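Two days at the Castillo camera fair

I took the early train on Sunday and was in line before the doors opened, coffee in one hand, empty camera bag in the other (a dangerous way to arrive). 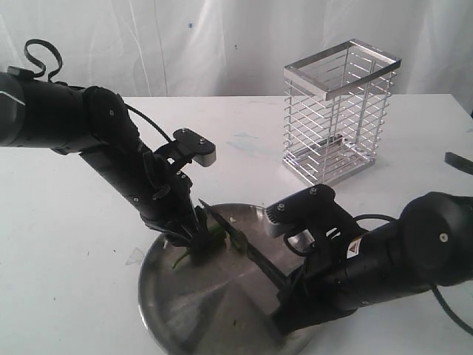 Two black arms at work over a round steel tray, with a white backdrop behind.

I love this fair! It fills both floors of the old Custden market hall, and the upstairs is all used gear, so that's where I went first. There were 70 tables this year. I found a Tillo folding camera with clean bellows and a shutter that sounded right at every speed except the slowest, and I put it down and walked away and came back and bought it. Of course I did.

Downstairs, Jerome Quiambao was teaching a portrait lighting class with one lamp and a bedsheet, and it was the best hour of the whole trip. He had us move the lamp a few inches at a time and watch what happened to the shadow under the nose. I've been shooting for years and my notebook from that hour is full on both sides of every page.

I also got to try the new Hasance tripod head, the one with the big brass knob. So smooth! Too heavy for my hikes, though, so I left it there.

If you go next June, bring cash for the upstairs tables and eat before noon, the sandwich line gets very long. First roll from the Tillo is in the tank tonight and I'll post the scans, light leaks and all.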